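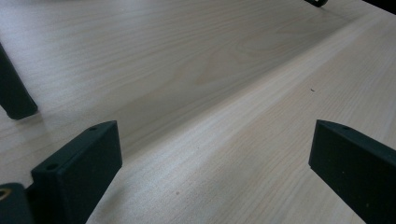 Session 4: Table tops, wood grain and what the shop tells you

Handout for the evening class in household furniture care
Tutor: Nabil Qaisi

Bring this sheet back next time, as we shall use the finger test again when we get to chairs.

1. Why start with the surface

Most of what people say about a table is really said about its top. Legs and joints decide how long it stands up, but the top is what gets wiped, scratched, argued over and photographed for the advert. It is also where most of the nonsense is talked. I have sat through a good many sales patter sessions on "natural character" and come away knowing less than when I sat down.

The surface at the head of this sheet is pale, somewhere between cream and beige, with fine long grain and a slight gloss. Towards the upper middle the lines open out into wider, slightly darker bands and a stretched oval. Before reading further, write down what you think it is made of. Then write down how sure you are. Most groups put "maple" or "birch", and most are surer than they ought to be.

The colour is close to either of those. Colour close to maple is not evidence of maple. It may be maple, or birch, or another wood stained, bleached or lacquered to that shade, or a print of any of them on something else. One view of a top cannot settle it, and I would be wary of anybody who claims to settle it from a catalogue page.

2. Words used loosely

Wood-grain. A description of a pattern. It makes no promise about the material. Sellers know this and choose the word with care.

Solid wood. Ought to mean wood all the way through. Ask whether it applies to the top, the frame or the whole piece. "Solid wood table" on a label has been known to mean solid wood legs.

Veneer. A thin sheet of real wood glued to a core. Nothing wrong with it. Some of the best old furniture is veneered, and the snobbery against it is mostly passed on by people who have never looked at the underside of their own sideboard.

Foil and laminate. A printed or plastic-type layer over a core. Foil is generally the thinner and weaker of the two. Shops blur them together.

Figure. The swirls, ovals and broad bands that come from the way a log was cut and how the tree grew. Handsome, but it tells you little about strength.

Sheen. How much light comes back off the finish. A matter of lacquer, oil or wax (or print coating), and of the lamp in the room.

3. The oval, and what can be read into it

A stretched oval in the grain usually comes from a flat cut through the growth rings. The blade passes along the side of the trunk, the rings are caught at a shallow angle, and out come ovals, arches and flame shapes. A cut made across the rings at a steeper angle gives thin, close, parallel lines instead. Both kinds of pattern can turn up on one board.

That is the textbook account and I have no quarrel with it. My quarrel is with the next step, where somebody says that a good oval proves a real board. A printed pattern starts life as a picture of a real board. It will have ovals too, and very nice ones.

What does help is repetition. Go and stand over a large top and look for the same oval twice. On a print the pattern comes round again after a certain length. With veneer you may also see near-repeats, as neighbouring sheets come off the same log, though they will drift a little from one to the next. Finding no repeat on a small top means nothing much, as it may be shorter than the pattern.

4. Light and the trouble it makes

Look along the surface again, low down, as it is seen at the top of the sheet. There is a long soft line running across it, greyer on one side and whiter on the other. Students tend to say "fold", "ridge" or "join" and go on to build a theory.

Be slow here. Where a pale surface changes brightness along a line, there are several candidates:

a real change of angle
two pieces meeting
a covering that does not lie flat
a shadow
the reflection of something bright, such as a window

I do not know which applies, and I have left it that way on purpose. With the thing in front of you it is a matter of seconds. Run a finger across the line. Then move your head. A reflection travels when you do, and a real edge stays put. Then block the light with your hand or a tray and see what changes.

The same caution goes for grey patches on glossy wood. People rub at them with polish for ten minutes -- and then the sun goes in and the patch goes with it.

5. The finger test, the edge test, the underside

We will do all three in class on the sample boards.

Finger test. Clean, dry fingertip, light pressure, once along the grain and once across. An open-grained wood with a thin oil finish may be felt. A thick lacquer hides everything. So a smooth top rules out very little, whatever the blogs say.

Edge test. Look at where the top turns down into the edge. On a solid board the lines should carry over in a way that makes sense, with end grain showing at the two ends. On veneer and laminate there is normally a strip applied to the edge, and you can find its seam with a fingernail. Do not pick at it in a shop.

Underside. The best of the three and the least used. Get down and look. Makers spend their money where you will see it, so the underside is often closer to the truth. Take a torch.

6. Crumbs, flecks and marks

There is a tiny dark speck on the pale surface, and a fainter spot lower down. On a light top every crumb shows, which is either a fault or a kindness depending on how you feel about wiping tables. I was once told by a salesman that light tops "hide dust". They may hide dust. They do not hide toast.

Before you clean a dark speck, find out whether it is sitting on the surface or is part of it:

Lift it first. A dry soft brush or the corner of a cloth. No rubbing, as a bit of grit dragged across lacquer will scratch it.
If it stays, use a cloth wrung out in plain warm water and wipe along the grain.
If it still stays, stop and look closely. It may be a small knot, a mineral fleck, a burn or a dent that has taken up dirt.
Dry the surface at once, whatever the result.

Please don't go at a speck with a blade. More tops are spoiled by the repair than by the mark.

7. Sanding, if you must

You will be asked about this by relatives. Solid tops can be sanded. Veneer can be sanded very lightly by someone who knows how thick it is, and the owner seldom does. Foil and laminate cannot be sanded at all, and the first pass will show you why.

For the sample boards we use 220 grit, by hand, with the grain, on a cork block. The boards are marked Cotis, Cikik and Kartha on the back, which are only our class names for the three sets. Turn them over after you have written your answer, please, and not before.

8. Claims to be suspicious of

"Heat resistant." To what temperature, for how long? If no figure is given, use a mat.

"Wipe clean." So is nearly everything, once.

"Ages beautifully." Pale woods commonly yellow or darken with daylight, and a vase left in one place will leave a pale ring. Some people like it.

"Needs no care." I have not met this table.

The Rinditz leaflet handed out with this sheet has all four on one page. Underline them, and against each put the question you would ask in the shop.

9. Homework

Choose one table at home. Note the time of day, then look along the top from a low angle, with your eyes nearly level with it. Do it again in the evening under a lamp. Write down any line, patch or spot that shows in one light and is missing in the other.

Then check the edge and the underside, and say what you believe the top is made of. Half a page will do. "I can't tell" is a perfectly good answer if you say what you looked at. "It's oak, my uncle said so" got one mark last October, and that was for the spelling.

Next session: chair seats, loose joints, and whether glue is ever the answer.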